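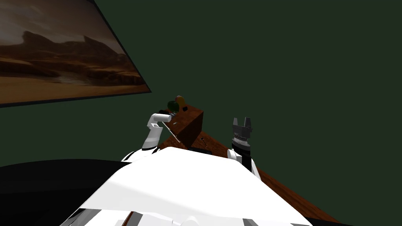
Anemcombe open day set

Simulated two-arm recordings shown to visitors at the Anemcombe open day, Feb 10, 2022. The set holds 87 episodes, replayed on 2 screens through the afternoon.

Contents

Each episode has the rendered views, joint positions for both arms and the gripper state. The robot is white and works at a wooden table with a box on it — small objects sit on top of the box. Episodes are cut at 1000 steps.

Known problems

7 episodes have a late start and are listed in skip.txt. The wall picture is decoration and has no label. Contact forces were not logged.

Use

Free for teaching and research. Please name the Pukell project. Files are mirrored at Ruawai, and the January test runs are kept apart in the folder called old.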